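Trulham Village List
Home | Messages | Calendar | Members | Log out

Re: [Trulham] Lunch club: cutlery, hall booking, the Mededcombe lot
Posted by Fatima Botha, Fri 26 February

Mehrangiz Nouri wrote:
> Hello all, three things. Can we settle whether lunch club carries on
> through the spring, as the hall wants an answer. Second, the drawers are
> in a state and we ran short of spoons again for the crumble. Third,
> Mededcombe have asked if they can join us once a month, they'd bring
> their own driver. I said I would ask. Also does anyone know what happened
> to the big blue casserole?
> Mehrangiz

Quick one as I'm on my way out, sorry for typos.

Yes to carrying on. I've spoken to the hall and they'll hold our slot if we pay by the end of next week. It's 536 for the run, same as last time, which I thought was decent of them. There's enough in the account, I checked this morning. Will pay it unless someone shouts.

Mededcombe - fine by me. They had 13 at their own do in January and it sounded like hard work for whoever was cooking. Only worry is tables. We'd need the two long ones out from behind the stage and last time the legs on one were very stiff. Can somebody with better wrists than me have a go before then?

Could they let us know numbers by the Monday? And any allergies. We got caught out with the nut thing and I don't want that again.

Menu, nothing fixed. Kordestani have offered rice at cost again, which was lovely last time and went a long way. Thinking chicken one month, lentils the next. Crumble stays, there'd be a riot. Custard from powder, I am not standing over a pan for an hour.

Cutlery. Agree its a mess. I had a look at the sets in Borkedo, shiny metal with a white and teal pattern on the spoon handle, knives forks and both sizes of spoon, and they do them in boxes so we could get a couple and see how we go.

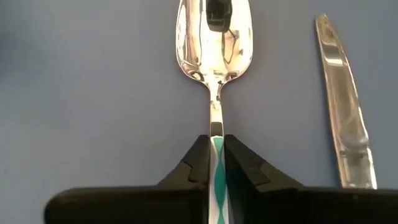 Dont want anything with plastic handles, they went horrible in the dishwasher at the old place. If we do buy new can we please keep it in the left hand drawer and NOT lend it out for parties. The old stuff can go to the parties.

Casserole is at mine! Meant to say weeks ago. Will bring it back Tuesday, clean, with the lid.

Lifts - I can take two from the top end, no more, boot is full of jumble. Who else is driving?

Right must go
Fatima

Contact list owner | © Trulham Village List | Back to top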